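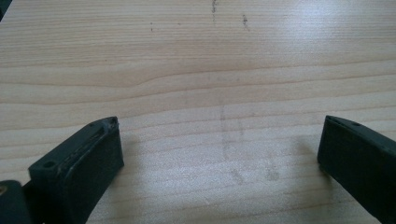 **Figure 3.** Black fingers of the hand-held gripper, apart, over a wooden tabletop. The tip of the left finger is worn, with light grey scrapes and a chipped outline.

## 4. What we budgeted for, and what we should have

When Zhenhua Jiang and I sat down to write the equipment plan for the Tilthorpe project, we did what I suspect most small labs do. We priced the big things first (the arms, the workstation, the tables), added a line called "sundries", and got on with the science. This section goes back over that plan with a fairly sour eye, in the hope that the next group filling out a similar form can borrow our spreadsheet and skip our mistakes.

### 4.1 Fingers are a consumable

We had listed gripper fingers under capital equipment, right next to the arms, and that was my doing. I'd pictured one pair per tool lasting the whole grant. Look at the left tip in Figure 3 and you'll see why I've changed my mind! A finger with a chipped tip may still close perfectly well on a mug, but we can't promise it meets a coin or a sheet of paper the way a fresh one does, and for our comparisons that matters a good deal.

So in the revised plan fingers sit in the operating budget, beside tape and batteries. We allow 29 pairs over the life of the project. Our first order was seven, which looked generous on the day I signed it. Gradberg quoted us a lower unit price for a batch of 200, and I'll admit I was tempted for an afternoon, but the finger design was still changing and I didn't fancy explaining a cupboard full of the wrong shape to the finance office.

### 4.2 Buying versus making

We got quotes from Brummont and Bustamante for finished fingers and costed making them in-house as well. On materials alone, in-house wins easily. Once you put in somebody's hours for cleaning up edges, fitting the screws and checking that left and right match, the gap shrinks to almost nothing, and in our case that somebody was a doctoral student with a thesis to write. We'd left labour out of the first version altogether (our template had no row for it, which is a poor excuse).

We ended up with a mix: bought fingers for anything that gets reported, homemade ones for practice and for trying out new shapes. The two kinds get different coloured labels on their storage bags. I'd colour-code the spreadsheet rows the same way if I were starting over.

### 4.3 Lead times

Price turned out to be the easier half. The longest wait we recorded for a replacement order was 34 days, and our plan had assumed stock would simply be on the shelf. By May we were reordering whenever the drawer got down to two pairs, a rule we made up over coffee and have kept ever since. It ties up a bit of money, sure, but a tool waiting on parts ties up rather more.

### 4.4 The work surface

Tables were an afterthought too. We'd planned to use whatever furniture the building had going spare, and mostly we still do. A wooden top picks up marks and smudges, and glare on the finish can be a nuisance for the vision side of things, so we've now got a modest line for resurfacing and another for blinds. Zhenhua would like a dedicated bench with a matte top in the centre of the room. I've put it in next year's request, under furniture this time, where the approval form is a good deal shorter.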